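**FOR RELEASE IN MARCH**

# Buteo to Publish "An Ordinary Hour," a Book of Daily Looking by Siv Sæther

PIRLEY — Buteo, the independent publisher of essays and personal nonfiction, will release "An Ordinary Hour" by Siv Sæther in March. The paperback runs 311 pages and will sell for $18. It will be available at bookstores and directly from the publisher.

The book grew out of a notebook Sæther kept during the year after she left her job teaching high school music. Each evening she sat down at the same time and wrote about one thing she had looked at that day. She gave herself a rule that the thing had to be indoors and had to be plain. Most of the entries are about kitchens, stairwells, waiting rooms and the tops of tables.

"I had always gone out to find something that would move me," said Sæther. "A concert, a coast, a big church. That year I couldn't go out much, so I looked at what was in the room. It took a few weeks before I noticed that I was looking forward to it."

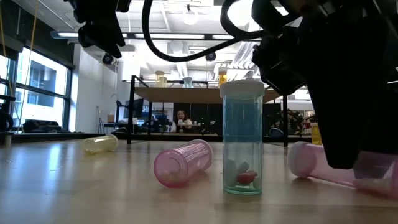

*Pill bottles on a wooden tabletop, one of them standing upright with a white cap.*

"An Ordinary Hour" is divided into four parts, one for each season of the notebook. The first part stays close to the original entries, which are short and often unfinished. The later parts are longer essays on patience, on living alone after a long marriage, and on the difference between being calm and being bored. One chapter follows a single patch of afternoon light across a hallway wall over the course of a winter. Another deals with Sæther's mother, who disliked talk about feelings and ironed every dish towel in the house.

Sæther does not offer the book as a program or a treatment. In the introduction she writes that she was tired for much of the year and that looking closely at things did not cure it. She also writes that some evenings she saw nothing worth putting down, and those pages appear in the book as a date and a blank line.

Buteo editor Tonantzin Barrera acquired the book after reading a short section of it in the magazine Vallel.

"There was a page about a coat hook that I read several times," said Barrera. "She doesn't push you toward a lesson. She describes the thing, she tells you what she was worried about that day, and she stops. We cut very little. Most of our work was on the order of the entries."

The translation of the early entries, which Sæther wrote in Norwegian, is by Freya Parsons. Sæther wrote the essays in English. The cover and the small drawings that open each part are by Hongjun Long.

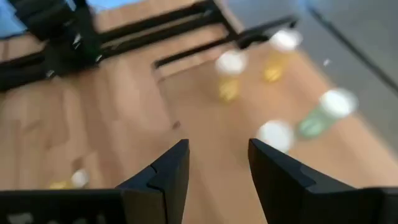

Sæther will give a series of readings in Pirley to mark the release. All of them begin at 7 p.m. in the upstairs room at Tang, the bookstore and tea shop on Mill Street. The evenings are free, but seating is limited and visitors should reserve a place at the front counter or by phone. Signed copies will be on sale after each reading.

Bello Adeyemi, who manages events at Tang, will lead the conversation and take questions from the audience. He asks that people who come late wait on the landing until the first break, as the stairs open directly into the reading area. 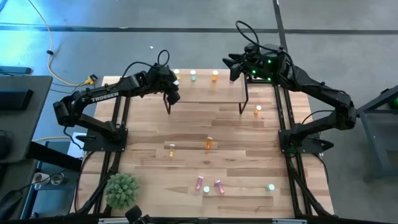

Each reading will end with the looking exercise that Sæther describes in the second part of the book. People choose one object and keep their eyes on it for six minutes, without writing or talking, and then put down a single sentence about it. She advises against picking something pretty or something with a story attached. A small raised wooden shelf on thin black legs, like the one at the far center of the table, would suit her well, and so would a black cable that curves up in a loop. Paper and pencils will be provided, and reading the sentence aloud is optional.

A reading group guide will be available on the publisher's website when the book comes out. It includes discussion questions for each part, a short interview with Sæther, and a note from Parsons on translating the Norwegian entries. Groups ordering several copies can ask Buteo about a discount.

**About the author**

Siv Sæther was born in Norway and taught music for many years before turning to writing. "An Ordinary Hour" is her first book. She lives in Pirley.

**About Buteo**

Buteo publishes essays, memoir and letters in paperback. Review copies and interviews may be requested through Tonantzin Barrera at the publisher's Pirley office.

###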